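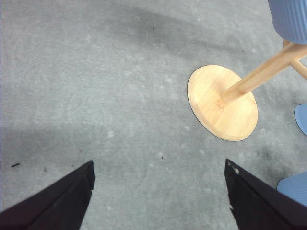 Start with the fingers

Wipe both fingers before you do anything clever. Slightly damp cotton cloth, no spray, top face first and then the inner faces where the gripping gets done. Go over the tips with a thumbnail. The right finger on ours has a few small whitish chips or scuffs near the tip and a pale line along part of the inner edge, and I used to polish at these with great hope. Leave them. A scuff you can see but can't feel is decoration. A chip that catches a thumbnail will catch a sock, and that one wants a pass with 400-grit paper wrapped around a popsicle stick, three strokes, always toward the tip.

If you take material off one finger, check the pair against each other afterward. Close them on a business card and hold it up to a window. Light on one side of the card and none on the other means you got enthusiastic with the sandpaper.

Spare fingers for the Rostar come in a bag of two and are sold as a pair, and you should change them as a pair even when only one is worn, for the same reason you don't buy one shoe.

Carpet is the enemy, but it lives here

Most of the upkeep instructions you'll find assume the arm works over a clean bench. Mine works over a low gray carpet in a room where people eat crackers. It picks things up off the floor and puts them in a bin, and the maker's manual has one sentence about carpet, which advises against it.

What to do about carpet, in the order I do it:

Vacuum against the pile, then with it. One direction only lays the fuzz down over the crumbs, where they wait.

Pick up the small dark specks by hand, or with a loop of masking tape around two fingers. The vacuum head we own passes over a good many of them and leaves them looking refreshed. Specks matter because the arm can't always tell a speck from a very small job.

Wait ten minutes before you run anything. Vacuuming puts fluff in the air and it comes down on the lens.

Don't use carpet powder. I did this once. It smelled of lavender for a week and it was in the finger slides for a month.

Patches that are paler or dimmer than the rest are usually just the pile lying a different way. Drag your foot over one before getting out the carpet cleaner. If it changes, it was never dirt.

The lens on the wrist

This gets dirty faster than anything else on the machine and is the last thing anybody suspects. If the arm begins stopping short, or hovering over a spot of bare floor like someone who has forgotten why they came into the room, clean the lens before you change a single setting.

Blow first, with a rubber bulb. Then a dry microfiber cloth, the kind for eyeglasses, in one small circle. No breath on the lens (it leaves spots) and no canned air held upside down, which sprays something cold and regrettable.

Check the picture while you're at it. With the gripper open you should get both fingertips coming up from the bottom edge in a wide V, at very nearly the same height, with floor between them. If one tip sits noticeably higher than the other, the camera bracket has turned. It's held by two screws. Loosen both a quarter turn, nudge, look again, tighten one and then the other a little at a time. If you tighten the first one all the way, the bracket swings off center and you get to start over with a worse attitude.

Once it's right, put a dab of nail polish across each screw head and onto the bracket. A cracked dab tells you the screw has moved. Use a color you'll notice. Mine is called Akine Coral and it was on the clearance rack for good reason.

Furniture it has to work around

Round wooden bases are harder than they look. A flat disc lying on carpet throws only a thin dark crescent along one side, and the pole coming up out of it leans toward the camera and gets fatter as it goes, so the arm is looking at something narrow at the floor and wide up by its own wrist. It judges by the floor end. You can guess which end it hits.

Keep a hand's width between the disc and the nearest place you want the gripper to come down. Measure it once, then mark it on the carpet with a bit of tailor's chalk, which brushes out.

Anything with a crossbar should be turned so the bar points away from the arm. A wrist goes in under a crossbar very easily. Coming out is a separate skill.

Check overhead too. Seats, shells and tubs that hang out over the floor are easy to forget when you're setting things up from a standing position, since from up there all you see is the top. Get down on the carpet and look across. It's undignified and it takes five seconds.

Things of the same color in a bunch at one side of the work area will slow it down. We had three blue things on the right and it spent a long while deliberating. Spread them out a bit while you're testing, then move them back together when you trust it.

Light

Overhead light, blinds half down, and stay out of it yourself. A broad soft shadow across the carpet does less harm than people think. The trouble comes from a shadow that moves, meaning you, leaning in to see whether it's working. Find a chair. Put the chair where your shadow falls behind you, and sit on it.

Late in the day the sun gets in low through our back window and bleaches the carpet to near silver. I don't calibrate after 4 in the afternoon. Anything I've set at that hour I've ended up setting again in the morning.

Noises, and what I do about them

A dry tick when the fingers close: fluff in the slide. Open the gripper all the way, switch off at the wall, and work a wooden toothpick along the slot. You'll get a gray felt worm out of it that is quite satisfying. No metal picks.

A squeak at the wrist: one drop of light machine oil on a cotton swab, and then touch the swab to the joint. The drop goes on the swab. I've seen what happens when the drop goes on the joint and it's mostly lint by Thursday.

A groan from the base when it reaches all the way out: check the clamp. The Bustumeck clamp ours came with has a knob that backs off on its own, so give it a turn every time you pass, as you would a dripping tap. Ditte Bisgaard, whose arm is the same age as mine, put a rubber jar-opener disc under the jaw and hasn't had to touch hers all summer. I have now stolen the idea and the disc.

A steady click, same spot in every swing: the cable. It's rubbing on the elbow. Undo the ties and give it more slack, enough to get a fist through the loop with the arm folded. Hook-and-loop straps are better than zip ties for this. You will be undoing them again.

A smell: off at the wall, and go read the warranty.

Changing the fingers

Power off and plug out, with the gripper open. It will drop a little when the power goes, so have a folded towel on the floor under it.

Take out the left finger's two screws and put them in an egg cup. Take out the right finger's two screws and put them in a different egg cup. They look identical. On ours they aren't, by a hair, and the wrong one goes in happily for four turns before it stops.

Brush out the seats with an old toothbrush while they're bare.

Fit the new fingers loosely, bring them together by hand until the tips meet, and tighten them in that position. If you tighten first and close later, you get scissors.

Run it open and shut 47 times with nothing in the way. That's the manual's number. I have no idea how they arrived at it, but I did 20 once out of spite and had to redo the whole thing.

Then reset the finger counter. My last pair came off at 3017 closings, which the woman at Ivanyshyn, where I get parts, thought was poor. She asked what surface I was running over. I said carpet, and there was a pause on the line.

Small things that don't fit anywhere else

Write the date of every finger change on masking tape and stick it to the underside of the base, where you'll find it when you least need it and again when you do.

Keep one test object and never use it for anything else. A clean wooden spool is good. If it can't pick up the spool, the problem is the machine. If it picks up the spool fine and won't pick up a sock, try a different sock.

Park it with the fingers open, clear of the carpet, pointing at nothing. Parked closed, the tip pads take a set and you'll have a faint bounce at the end of every grip until they recover.

Towel on the floor whenever a screw is out. A black M2 screw dropped on mottled gray carpet looks exactly like a crumb, and you've just read my advice about crumbs and the vacuum. Empty the vacuum onto newspaper before you order a replacement.

I do the wipe, the lens and the clamp on Monday mornings with coffee in the other hand. The cable and the slides get done when they complain. The egg cups need washing before anybody has an egg.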